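Search this site Search Go

Student projects

Second-Hand and Second Thoughts: How Things Leave a Shared Kitchen

Project report, Household Economies module
Group: Salma Ait Brahim, Jhonatan Londoño, Chaimae Mahrous, Blandine Lemaire
Supervisor: Brahim Tazi

Our original question was why students buy so many kitchen things. Our supervisor pointed out that this had a short answer (they are hungry and they have moved house) and sent us away to find a longer one. We came back with the opposite question. How do kitchen things leave a shared house, and why does it take them so long?

We worked in February, in eight shared houses in the Plarnik end of town. All eight are let to students and all have one kitchen. We kept a diary in each for two weeks, interviewed anyone who would stand still, and went through the listings on the Kamel swap board, where people in the area give things away. Kamel let us read 1,748 old listings, which sounded generous until we had to read them.

What we expected

We expected money to explain most of it. A person with little money should hold on to a saucepan, and a person with more should let it go. Chaimae drew a very handsome graph of this before we had any data. It appears in the appendix, out of respect.

What we found

Money mattered less than ownership, and ownership was a mess. In every house there were things that belonged to no current tenant. They had been left by someone who had moved out, or by the person before that, and they had gained a kind of legal protection along the way. One tenant told us she could not throw out a cracked colander "in case it's somebody's". She had lived there for three years. Everybody else had lived there for less.

Things with a known owner left the house easily. They went home in a suitcase, or they went on Kamel, or they were broken at a party and mourned for an evening. Things without an owner went to the back of a cupboard. From there they moved only when a new tenant arrived and needed the shelf, and then they moved to a different cupboard.

We started calling this second group "the residents". Jhonatan objected that it was not an academic term. He was asked to suggest a better one and is still thinking.

The box stage

Between the cupboard and the door there is nearly always a box. Six houses had one, usually a cardboard carton or a plastic storage tub, and its official purpose was to hold things on their way out. The boxes we followed were seldom emptied. Tenants put a bowl in, felt better, and took it out again when the washing-up had not been done. One household described its box as "basically a drawer now".
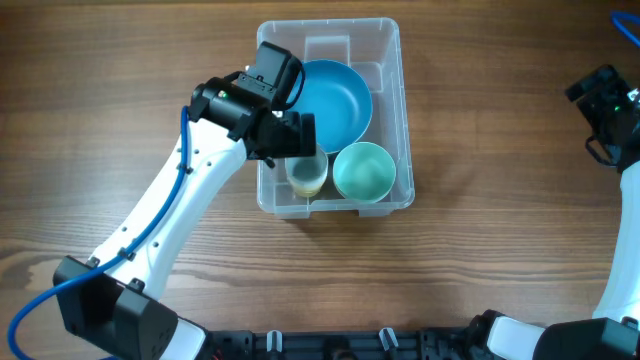

Blandine Lemaire

I wrote up the part on listings, so complaints about it should come to me.

The Kamel listings fall into two sorts. The first gives the object, its size and where to collect it. The second gives its life story. Long listings were more common for cheap things, and I have read four paragraphs on a garlic press. My reading is that people who feel guilty about getting rid of something write more, and people feel guiltiest about presents. The word "gift" or "present" turned up again and again in the long ones, often next to the word "lovely" and a collection time of before nine in the morning.

Bowls and mugs were offered in sets far more often than they were owned in sets. When I asked one lister about this, he said that a single bowl looks sad and that three bowls that don't match look like a plan. He had a point. The odd bowls in my notes went quickly once they were bundled together.

Plates did badly. We don't know why. Salma thinks there are simply too many plates in the world.

A small trial

In two of the houses we tried something. Each tenant got a strip of coloured tape and was asked to mark whatever was theirs by the end of the evening. Anything without tape would go to Kamel at the end of the month, unless a tenant spoke up for it.

The first house (Zandis Road, top flat) did this in under an hour and cleared most of a cupboard. The second house taped everything, including the kettle, which ended up with five colours on it, and the landlord's fire blanket. Nothing left the second house. We would still call the method promising, though we would bring less tape.

Problems with the study

Eight houses is not many. They were all within walking distance of Chaimae's, for reasons Chaimae can explain. Our being there also changed things, as two households tidied up before each visit and one offered us a wok. We relied on diaries, and the diaries get noticeably shorter in the second week. One entry reads, in full, "same".

We had also planned to weigh what left each house, using the luggage scale that Jhonatan bought for the purpose. It was put down in one of the kitchens on the second visit and we have not seen it since. We believe it is now a resident.

What we would do next

A longer study should cover the summer, when most leases end and the real leaving gets done. It should also talk to landlords, who in our experience know exactly how many forks there were and have no interest in the rest. The Kamel notes and the blank diary sheets can be borrowed from Salma, who would like them back.

Contact the projects office | © Ploken College student projects | Back to top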